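Building a Bag-Packing Cell with Two Small Arms, Part 3: The Enclosure and First Picks

Updated 20th August

By this point you should have both arms bolted to the rail and answering on the bus. If they are not, go back to part 2. The Tiltham workshop has a spare bench supply if yours sags when both arms move together.

Walls

I used three flat panels held by aluminum corner posts at the back. Square the posts before you tighten anything. Mine was out by 4 mm on the right side the first time and the panel bowed.

Cover all three walls with the same paper. I used a flowered one left over from a hallway. A pattern is fine as long as it stays put, so paste it flat and trim the corners. Leave the front open so the arms can reach in over the rail.

Floor

Gray marble pattern. Avoid a high gloss finish, which throws the lights back into the wrist cameras. Wipe it down before each session.

Cables

Run each arm's cable in corrugated sleeve and leave a loop at the wrist. Move every joint by hand through its full range with the power off and watch the loop. If it goes tight anywhere, add 3 cm and try again.

Setting out the task

Stand the gift bag left of center with the top open and the handle up. Put the candy to the right of it, close together but not stacked. I use Fox's packets and a few others of different colors. Keep everything within 31 cm of the rail or the elbows run out of travel.

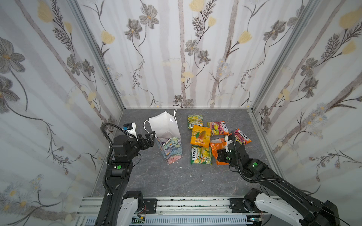 Start with one arm. Bring the gripper straight down over a packet, fingers open, and stop just above the floor. Close slowly. Crinkly plastic slides if you pinch only the top layer, so go low enough to catch the edge seal.

The other arm is for the bag. Have it hold the rim while the first one drops the packet in. I set the grip force in the Gurik controller to 19 percent - more than that creased the paper.

Run the full sequence at quarter speed until both arms clear each other every time. The Clelach script has a keep-out zone you can set between the wrists. Use it.

Problems I ran into

Bag tips over: put a flat weight in the bottom.

Gripper misses to one side: redo the wrist camera calibration. Mine drifted after I swapped a bracket in March.

Arm stalls at the elbow: check the plate bolts first, then the Sveinbjörnsson driver settings from part 1.

Part 4 covers recording the runs and sorting out the bad ones.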